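Speaker notes, Brovberg evening talk, 20/02/2020
"Small laundry: folding the stuff that won't stack"

Slide 1. Hello, thanks for coming out. Ask who folded something today! Then ask who folded a sock. (Wait for the groans.)

Slide 2. My January. I emptied every drawer at home and went through the lot, and the shirts were easy, the sheets were a fight, but it was the little knitted things that took up my whole evening. Tell the Drosetti basket story here, but keep it short, I went on way too long with it in Pladmont.

Slide 3. Why knits are awkward. Ribbing springs back. You press it flat, you let go, and it wants to be round again. Pass the sample bag along the front row now so people can feel it while I talk.

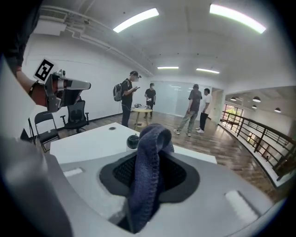 Dark blue ribbed knit, folded over, with the loop at the top.

Slide 4. Stay on the loop for a minute. I love a rounded fold! A hard crease looks neat for one day, but a soft loop is easy to grab out of a drawer. Fold once, pinch in the middle, let the ends hang, then lay it down on a table with some space around it. Don't do this on your knee (I did for years, and everything came out crooked).

Slide 5. Dark colors. Navy and black look the same under a lamp at night, so sort by the window in the morning. Someone will ask about safety pins. I don't like them, they snag.

Slide 6. Everybody try it. Hand out 2 small towels per table and give them 4 minutes. Walk around, don't stand at the laptop.

If there's time: the question about rolling. Rolling is fine for travel, I just can't keep a rolled drawer tidy past the first week.

Handouts are by the door, 200 printed, take one for a friend. Sample bag comes back to me, please!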